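Matheson Drain Line Treatment: Frequently Asked Questions
Last revised September 20, 2020

What is the Matheson treatment?

Matheson is a liquid bacterial drain maintainer supplied by Himodberg for indirect waste lines, floor sinks and small grease interceptors. It is sold to cafes, office kitchens, bars and other places that pour out a lot of milk, syrup and coffee. It is a maintenance product. It will not open a blocked line.

What is the difference between Matheson and Vornen?

Vornen is the dosing pump. Matheson is the liquid it dispenses. The pump can be bought without the liquid, but the tube set is sized for the viscosity of Matheson, and other liquids will be dosed at a different rate from the one shown on the dial.

Which drains can be treated?

Any drain that carries food and beverage waste to a sanitary sewer. Do not treat storm drains, septic tanks smaller than the size given on the product label, or lines that discharge to a reclaimed water system. Floor sinks that receive ice machine or espresso machine discharge are the most common installation.

How do I set the dose?

Set the dial to 2 for a single floor sink or one short branch line. For a grease interceptor, use the dosing table inside the pump cover. The dial position is a relative setting and does not correspond to ounces. After changing the dial, let the pump complete one full cycle before judging the output.

When should the pump run?

At the end of service, when flow in the line is lowest. The bacteria need contact time with the pipe wall. Dosing during service sends most of the product straight to the sewer. The Vornen timer keeps its setting through a power loss but the clock does not. Reset the clock after any outage and again when daylight saving time begins or ends.

Can I pour it by hand?

Yes. Measure the dose into the bottle cap, pour it directly into the drain opening, and run no water afterward until the next opening shift. Hand dosing works well at sites with one drain. At larger sites, doses are missed often enough that the pump is the better choice.

Will bleach or sanitizer kill the bacteria?

Chlorine bleach will. Quaternary ammonium sanitizer at normal sink strength reduces the count but does not eliminate it. Empty sanitizer buckets at least one hour before the dose is due, or use a different drain. If bleach has gone down a treated line, double the next dose and then return to the normal setting.

What about boiling water?

Avoid it. Water above 140°F harms the culture and softens some plastic pipe. Let brewer cleanout water cool before discarding it.

How should Matheson be stored?

Indoors, upright, with the cap closed, between 40 and 95°F. Freezing ruins the culture, and a thawed bottle will look normal. Shelf life is 14 months unopened. Some settling is expected, so shake the bottle before connecting it.

There is an odor even though the line is being dosed. What should I check?

Check the trap first. A floor drain that receives little water will lose its trap seal and let sewer gas into the room, and no drain product will correct that. Pour in a quart of water and wait. If the odor goes away, install a trap primer or add water on a schedule. If it stays, look for residue under the grate and on the sides of the floor sink, above the level the liquid reaches. This has to be scrubbed off by hand.
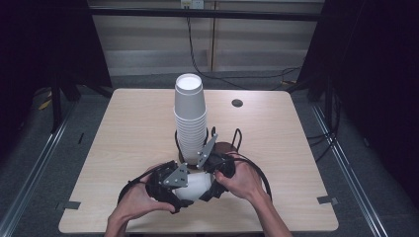
What should be kept out of the line?

Solids cause most of the blockages reported to us, and no setting on the pump will compensate for them. Fit a basket strainer in every floor sink and empty it daily. Stir sticks, straw wrappers, coffee grounds and fruit pulp all collect at the first change of direction. Paper cups like the white ones stacked in the black wire holder should go in the trash after use, with any leftover drink poured through the strainer first. Grounds should be knocked out into a bin before portafilters are rinsed.

The pump runs but nothing comes out. Why?

The pickup tube is above the liquid, the tube set has cracked, or the line has lost its prime. Hold the prime button until liquid reaches the outlet. Replace the tube set after 3,000 cycles even if it looks sound. The cycle count is shown by holding the clock button.

Do you sell replacement parts?

Tube sets, caps and wall brackets are stocked by Clatenari under the part numbers printed inside the pump cover. The older bracket was discontinued in May. The current one uses the same screw holes.

What does error 78 mean?

The pump motor has stalled. Unplug the unit, remove the tube set, and check the rollers for dried product. Rinse with warm water only. If the code returns with the tube set removed, the motor needs to be replaced.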